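About Harow Robotics Club

Hello and welcome! I'm Nuala Doherty, I teach technology at Harow, and for my sins I also run the robotics club, which meets in the old needlework room at the end of the science corridor. If you've come here from the school's main page wondering what all the noise is after four o'clock, it's us.

How we started

I'd love to say there was a grand plan, but really it was Declan Lenihan from the maths department and me, moaning over a cup of tea that our second years could all write a bit of code and hardly any of them had ever made something move with it. Declan had a box of old motors in his garage. I had a room with a lock on the door. We put up a poster in October expecting a handful of takers and had to go looking for more chairs!

These days we have 50 members on the books, from first year right up to the sixth years who pretend they're only there for the biscuits. They don't all come at once, thank goodness. The younger ones have the early slot, from ten past four, and the older ones stay on until half six, or whenever Declan starts jingling the keys.

What we're up to now

Our big project is called Ellenetti. (The name came out of a long argument between two people whose grandmothers were called Ellen and Netta. I stayed well out of it.) It's a robot arm that handles books and papers, and the idea came from our school librarian, Dymphna Ó Gríofa, who came in one afternoon with a trolley of returns and asked whether any of our clever gadgets could put those away for her. Well, that was that. We've been at it ever since.

Books are horrible things for a robot, as we've learned. A wooden block stays the same shape whatever you do to it, so you can work out where to grip it and go home happy. A book flops, and the pages slide over each other, and if you hold it by the wrong bit it opens up like a fan. The group working on the gripper have got through more designs than I can remember. The one we've stuck with has chunky yellow finger pads with square pockets in them, and I must say they look very smart against the black parts.
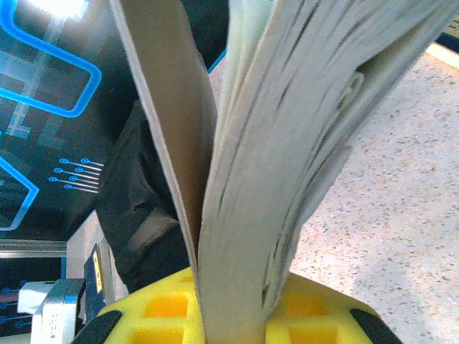
Does my child need to know how to code before joining?

Most of our members had never written a line of it when they walked in. We start everybody off with a motor, a battery pack and a switch, and the coding comes in bit by bit once they want their motor to do something cleverer than spin.

Who does what

Declan looks after the programming side and is endlessly patient with anyone who has lost a bracket. I do the building, the drawing and the shouting about safety glasses. Seraina Widmer joined us last year as a classroom assistant, and she has taken over the electronics bench so completely that I have to ask her where my own screwdrivers are. She's also the one to talk to about the beginners' sessions.

Our student captain this year is Bláthnaid Coughlan, who came in as a first year wanting to build a robot dog (we still haven't built the dog, sorry Bláthnaid). She leads the gripper group and keeps the club notebook, and that notebook is a wonderful read. Every design that went wrong is in there, with a drawing and usually a rude remark.

Competitions

Each spring we enter the Buckley Challenge, where school teams bring along a machine that does a useful job and have to explain it to the judges. The explaining is the part our lot dread, so we practise on parents, and if you hear someone at home muttering about grip force over dinner, please just nod and ask a question. The robot we took last year was called Tutera and it sorted pencils by length. It scored 345 points, and it would have had a few more if we'd remembered to pack the spare fuse. Tutera now lives on top of the cupboard and comes down for open evening.

Money and bits

Joining costs €50 for the school year, which covers materials, snacks and the bus to Buckley. If that's a stretch, have a quiet word with me and we'll sort it out, no forms. The sixth years' bake sale brought in over €900 and paid for most of the motors in Ellenetti, so thank you to everyone who ate far too much lemon drizzle on our behalf.

We're always glad of old printers and scanners too, working or dead. There are lovely little motors and belts inside them, and taking one apart is the best first session I know. No televisions or microwaves though, please, we can't open those safely.

Coming along

New members can start at any point in the year. Just turn up at the needlework room with long hair tied back and closed shoes on, and ask for Seraina. Parents are welcome to put their heads in as well, and the kettle is on the windowsill behind the door.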